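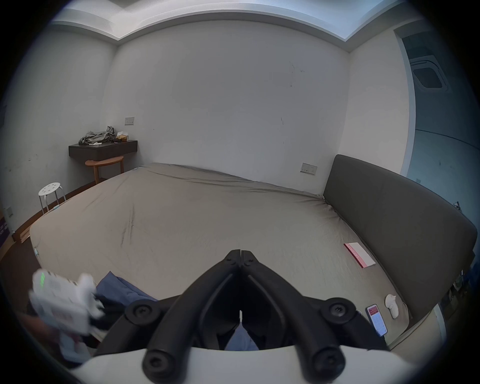 Fig. 11. Bed with fitted sheet on, small items not yet cleared.

2019-06-16
By the Rumongate set-up desk

Search this guide Enter keyword Go

Section 16: Clearing and making up the bed

Read this before you open the top sheet or the cover. Applies to the Boltum bed with padded headboard, all sizes. For the Boltum without headboard skip step 6.

Before you start
Fitted sheet should be on already (section 11). Hands clean and dry. No belts with big buckles, they catch the headboard fabric.

1. Take everything off the mattress. Phone first. Then papers, booklets, cards, small boxes. Look up close to the headboard too, flat things get missed there.

2. Clothes next. Fold or hang, don't just push them to the near edge. Dark clothes off a pale sheet before anything else goes on top, new dye can rub off.

CAUTION: Do not leave a phone on the bed while making it up. Never charge one under a cover or pillow.

3. Check the sheet. A few soft creases are fine. Deep wrinkles near the middle are not, they stay put once there's weight on them. Lift the nearest corner, pull toward you, tuck again.

4. Run a flat hand from the headboard side out to the open side. One direction only. Still wrinkled? Corner pocket is probaly twisted. Take it off and redo.

Note: the Pusside sheet set comes folded small and will show fold lines the first night or two. Normal. Warm iron if it bothers you, not on the elastic.

5. Top sheet. Wide hem to the headboard, printed side down. Same drop left and right. Tuck the foot end, leave the sides for now.

6. Headboard gap. Push the mattress up till it touches the panel, no more. If it keeps sliding back, the base bolts are loose, go to section 11 step 2.

CAUTION: Do not pull the bed by the headboard. Two people for moving it, lift from the base. Max load on the base is 200 kg, people and bedding together.

7. Cover on. Shake it out from the foot end. Pillows last, against the padding.

Headboard care
Soft brush or vacuum on low. Dark gray shows lint more then dirt. Blot spills with a dry cloth, don't rub. No bleach.

Spare parts
Corner clips for the fitted sheet: part 523, sold in packs by Nnaji. Fits all Boltum mattresses. Clip under the mattress, teeth facing in.

Next: Section 17, Under-bed drawers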